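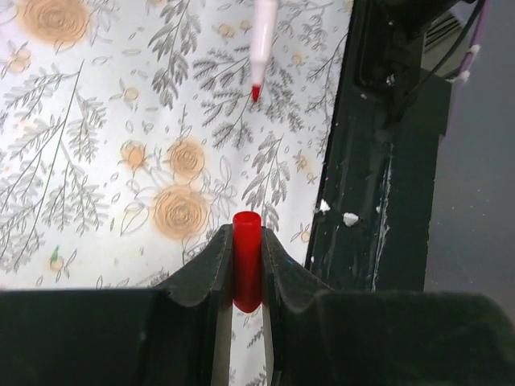 Red cap in the gripper, red tip up ahead, and a tablecloth with far too many flowers on it. Wrist camera view from the capping task.

**1/** Good morning from the bench, friends! I promised a few of you a proper thread on the marker-capping software, and I have a big mug of tea and a free Saturday, so settle in. It's mostly about perception and a little about control, and there's a bit about logging near the end that I wish I'd worked out back in April.

**2/** The task sounds like something you'd give a toddler. One marker, one cap, put the second on the first. The opening of the cap is only a little wider than the part it has to go over, though, so the software has to know where two small things are relative to each other, and then keep knowing it while one of them moves.

**3/** My first version (I'm still a bit fond of it) was all open loop. Find the tip once, plan a straight path, go. I called the planner Lu, and Lu was very confident. Lu would drive the cap to exactly where it believed the tip was and push. Out of 37 tries on the first evening I got a clean fit on a handful, and I celebrated every one of those like a birthday.

**4/** The trouble was calibration drift. Every time I bumped the camera bracket, the transform between camera and gripper was off by a hair, and a hair is plenty at this size. I could recalibrate before each run, and I did for a while, but it makes for very slow evenings and a grumpy household.

**5/** So Viktória Gál talked me into visual servoing, and I owe her several cakes. You stop asking "where is the tip in the world?" and ask "where is the tip in the image, compared to the cap?" Then you keep nudging until the two line up. If the calibration is a little wrong, each nudge is a little wrong too, and the next one fixes it.

**6/** Look at the picture again with that in mind. The cap is down low between the fingers and the red tip is well above it in the image, nearly in line. That sideways bit left over is what the controller works on first. I only let it close the long distance once the sideways error is small, and it creeps for the last part.

**7/** Now, the tablecloth. Upendo Mrema asked why I don't use a plain gray mat like a sensible person. Well, my detector used to look for red blobs, and on a plain mat it was wonderful! Put it over orange roses and little peach buds and it fell in love with every single one. I learned more from that cloth in one afternoon than from a month of tidy backgrounds.

**8/** What helped was boring. I tightened the hue range, which got rid of the peach buds but not all of the orange. Then I added a shape check: the tip has to sit at the end of a pale barrel. A printed rose hasn't got a barrel. False hits went way down, and I could stop shouting at the upholstery end of the color wheel.

**9/** The cap is easier, bless it, because it's held in the fingers and stays in more or less the same patch of image. I crop to that patch and fit the outline of the rim. Glossy plastic does throw reflections, so I mask the brightest pixels before fitting. If you skip the mask, the fit wobbles whenever the wrist turns under the lamp.

**10/** Some numbers for the people who like numbers (hello, Andor Bárány). The vision loop runs at 30 frames a second. The controller takes each result, throws away anything that jumped too far from the last one, and smooths the rest. I started with heavy smoothing and it felt lovely and calm, and also arrived late to everything. Lighter smoothing and slower motion has been the better trade for me.

**11/** On to logging, which I neglected and shouldn't have. I now save every image with the detection, the commanded motion and the gripper width, all on one clock. Before that I had three files with three ideas of what time it was, and I spent a whole week chasing a "control bug" that was only my camera timestamps running late.

**12/** The viewer I use for this is a little tool called Dokitz that Boglárka Borbély and I have been building in the evenings. You scrub along a run and see the crop, the fitted outline and the error plot side by side. It crashes if you load more than 4000 frames, so please don't do that yet. I'm working on it, slowly, with biscuits.

**13/** Where it stands: I have 445 logged attempts on the patterned cloth, and I'm labeling them by hand for a small learned detector to replace my pile of color rules. Ákos Pálfi thinks the rules will hold up better under my terrible lamp. We have a bet on, and the loser has to write the install instructions.

**14/** If you're trying something like this at home, start with the log viewer, even an ugly one. And try it on your busiest tablecloth early on, while the code is still short enough to change without crying.

**15/** Questions very welcome! I'll be back after lunch to answer, and I'll post the config with my hue ranges once I've taken out the rude comments.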